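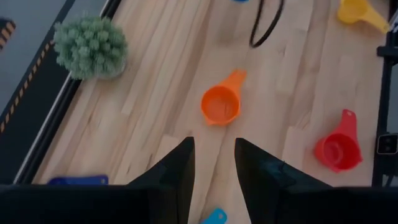 Reference > Elections > Ballot access > Late filing

Print this page | E-mail this page

Late-filed independent candidacy (Clurbridge)

A late-filed independent candidacy, in the election code of the city of Clurbridge, is a run for city office that is declared after the regular filing period has closed and without the nomination of a party. The code calls it a "supplementary declaration." The term "late independent" is common in press coverage but has no legal meaning.

Background

The regular filing period for city office opens in January and closes 98 days before the general election. Before the procedure was adopted, a person who missed the deadline could run only as a write-in. Write-in votes were tallied by hand and were reported by name only if the combined write-in total exceeded the margin between the two leading candidates.

The supplementary declaration was added to the code after a mayoral election in which the only candidate on the ballot withdrew once filing had closed. The neighboring town of Farkville already had a similar rule, and the Clurbridge text follows it closely — the main difference is the signature requirement, which in Farkville varies with the office sought.

Requirements

A supplementary declaration must be filed in person with the city clerk no later than 40 days before the election. It must include:

- a signed statement of candidacy naming a single office
- 300 valid signatures of voters registered in the city
- a statement that the candidate did not seek a party nomination for the same office in the same year

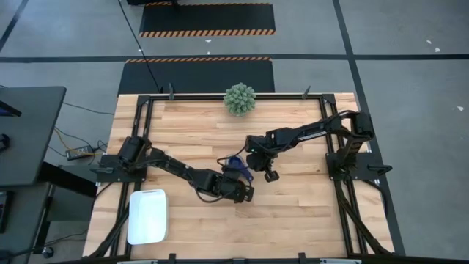

Signatures may be collected only on forms issued by the clerk, and each sheet must carry the name of the person who circulated it. A voter may sign for more than one candidate. Signatures found invalid may be replaced until the deadline but not after it. There is no filing fee.

The clerk has 2 working days to accept or reject the declaration. A rejection must state the section of the code relied on and may be appealed to the election board.

Position on the ballot

Accepted candidates are listed below party nominees and below independents who filed in the regular period. Where two or more late candidates seek the same office, their order is drawn by lot. The word "Independent" is printed after the name. Slogans and group names are not allowed.

Vasiliu decision

In the case known as Vasiliu, the election board considered a declaration whose circulator had left the name line blank on one sheet. The clerk had rejected the whole filing. The board held that only the signatures on the defective sheet were void — the remainder were to be counted as usual. The code has since been amended to say the same.

Criticism

The main objection concerns the signature count, which is the same for a ward seat as for mayor. 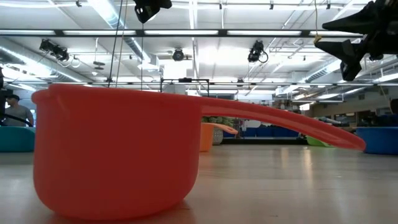 Gopinath Menon has argued that a flat number favors citywide candidates, who can collect anywhere, and that a ward candidate should need only a share of the votes cast in the ward at the last election. Supporters of the present rule reply that ward candidates may also collect signatures citywide, and that a fixed number is easier to check within the time allowed.

A second objection is that late candidates do not appear in the printed voter guide, which goes to press before their deadline. The clerk posts a separate list at the Clemura branch office and at city hall.

Withdrawal

A late candidate may withdraw by written notice until ballots are sent to the printer. After that point the name remains on the ballot.
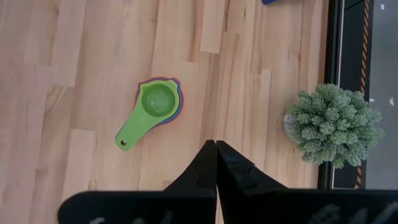
Are votes for a candidate who withdraws after printing still counted?

They are counted and reported, but the candidate cannot be declared elected. If that candidate has the most votes, the office is treated as vacant and a special election is called.

See also: Write-in candidate; Nominating petition; Special election

Last revised 22 Apr 2021

Contact the editors | Copyright notice | Back to top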